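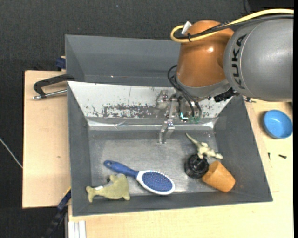
Bin station, arm reaching in, mixed load on the bin floor.

Picking Station Walkdown and Chore Readiness Checklist
Strömberg Repair and Resale, back workshop
Station: Claltar sorting trial, table 2
Period: August, second walkdown
Marks used: OK / FIX / NO / N/A. Comments are mine unless noted.

The vendor's sheet asks one question, "Is the cell ready for unattended sorting?", with a single box to tick. I have left that box blank and used our own form.

SECTION A. TABLE AND BIN

A1. Table level and stable: OK
Pushed it from all four sides. No rocking.

A2. Table clamps tight: OK
C-clamp on the left edge checked by hand. Put it on the weekly list. Clamps loosen and I don't want to find out during a pick.

A3. Bin fixed so it cannot shift: OK
Blue clamps at the upper left corner and lower left edge. Leave them alone. If you have to take the bin off to clean it, log it, because the arm has to be taught the bin position again and that took 25 minutes last time. A person sorting out of a bin doesn't care if the bin moves an inch.

A4. Bin interior clean: FIX
Back panel is spotted reddish brown and the floor is scuffed. Scuffs are fine. The panel is shiny enough to show the gripper back to itself, and Claltar's own setup notes say to avoid reflective surfaces behind the load. Either cover it matte or stop blaming the lighting for missed picks.

A5. Loose hardware off the table: FIX
Two small black screws on the right side, below the blue bowl. Find out where they belong before the next run. If they came off something that moves, stop and call me.

A6. Items staged outside the bin: FIX
Light blue bowl near the right edge of the table. Goes in the bin or on the shelf.

SECTION B. ARM, CABLES, GRIPPER

B1. Cables over the joint clipped and clear: OK
Yellow cable is held in its clip. Watched it through the full swing at slow speed, no pulling.

B2. Hanging cables clear of the load: FIX
Black cables hang down toward the gripper. Add a tie. I have asked for this before.

B3. Gripper electronics covered: NO
Small green board visible near the bottom of the gripper. We sort things that come in from people's garages and bathroom drawers, some of it damp, some of it full of sand. I want a cover on that before anybody talks about leaving it alone overnight.

B4. Floor cables out of the walking path: FIX
Thin white cable across the floor on the left side of the table. Tape it or route it under.

B5. Emergency stop reachable from both sides: OK
Tested twice, Thursday, before the shift. Works from either side.

B6. Walk-up distance marked on the floor: FIX
Tape has to go down again. Until then, whoever is running the station tells people to stand back.

SECTION C. CAN IT DO THE CHORE

The chore: empty a mixed bin of donated small goods into the right totes (toys, kitchen, personal care, hardware). New hires get shown this once. I ran 40 picks over the morning, with the load changed between rounds.

C1. Soft toys: OK, with a comment
The plush dolphin is about the easiest thing you could hand a gripper. It gives when squeezed and there's plenty of it. I would not put much weight on this result, and it is the one in the vendor's slides.

C2. Small hard toys: FIX
Toy dinosaur. Long tail, narrow body. Twice it was picked up by the tail end and swung into the side of the bin. Not broken. Something made of china would have been.

C3. Brushes and combs: NO
The hairbrush goes one way if you take the handle and another way if you take the head. It also belongs in the discard tote if it has hair in it, and the system does not look. A person does this without slowing down.

C4. Cups on their side: FIX
Gets them, but sets them down however it happens to be holding them. Kitchen tote has to be straightened by hand afterward, which adds back time the trial report leaves out.

C5. Odd parts: NO
The round black plastic piece was sent to toys, then to kitchen, then to toys. I will admit I had to turn it over myself to decide. The difference is that I knew I wasn't sure.

C6. Metal against metal: NO
The little silver bracket standing up near the middle of the bin was left behind every time. Gray bin, silver part, shiny wall behind it.

C7. Knows when the bin is empty: NO
Reported "empty" with the bracket still in there.

Total: 7 picks out of 40 needed a hand to fix, and another 12 ended up in the wrong tote. I have seen the Numix brochure that calls this kind of work solved. I would like them to come and empty one bin.

SECTION D. SIGN-OFF CONDITIONS

D1. Attended use, one trained person at the stop, slow speed: allowed once A5, B2, B4 and B6 are closed.
D2. Attended use, full speed: not until B3 is closed too.
D3. Unattended use: not approved. Don't ask again on the strength of a video.
D4. Home goods with glass, blades or batteries: hand sort only. Same as last time.

Carry over to next walkdown: A4 cover material (Lastus has offered a sample sheet, still waiting), gripper cover quote, fresh floor tape.

Keep this copy in the binder at the station. The old one goes in the file drawer.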